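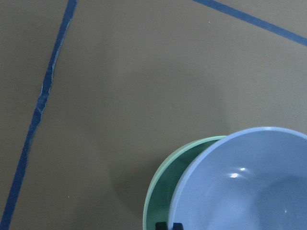
Thursday, late start. Got the second face for the Willudance mantel clock out of the clamps at 10 and it's flat, thank goodness, because the first one had cupped so badly you could rock it like a saucer. The wood is the same walnut offcut Samer Yammine gave me in January, just from the other end of the board. I went round and round about how to mark the hour positions without scratching the finish. Blue painter's tape is what I keep coming back to for straight guide lines, even though the edges fray and go whitish and furry if you scuff them, and then you're guessing which bit of fuzz is the line. So for the dial I'm using a fresh strip each time and a sharp pencil on top of the tape. Costs me a bit of tape. Fine.

Movement next. The Sturneck quartz one is in and it's quiet, but the shaft is shorter than I'd planned for and the nut only just catches two threads. I could thin the back with a router (scary this late on) or order the longer shaft. Ordered the longer shaft. Meanwhile I left the short one running on the bench with the hands pressed on loosely, to see whether the minute hand drags. It does, a little, between the 7 and the 8 – the hand is bent, I think, and I'll flatten it between two bits of scrap before I blame anything else.

The big Totlow wall clock is the one that's been eating my week. It's 66 cm across and the customer wants it over a fireplace, so I'm worried about the glue joints drying out and opening up. Samer says to let the panel float in the rim and pin it only at the top and bottom. I like that! It means recutting the groove a hair deeper, but the rim is ash and cuts nicely.
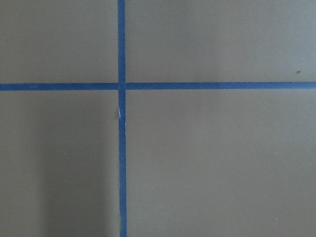
Tried the deeper groove on a test piece first, 30 cm long, and the panel slides in it with no rattle. Then I got cocky and ran the real rim with the fence still set for the old groove, so one segment now has a step in it you can feel with a fingernail. I can fill it or make a new segment. Sleeping on that one.

Finish samples: the Qudah oil went darker than the can promised, but it's a lovely brown and the grain jumps out. Two coats looks better than three, which turned sticky along the end grain. Numerals in cream over that, hand painted, and please remember to do the 12 FIRST this time and work down both sides. Last time I started at the 1 and everything had crept by the time I got back up to the top.

Weight on the hanger so far: 52 oz for the rim alone, so no keyhole slot, it's getting a proper French cleat. Samer, if you're reading this, I've borrowed your small level and it's in the drawer under the drill press.

To do: flatten minute hand, new ash segment (probably), ring the customer about the color.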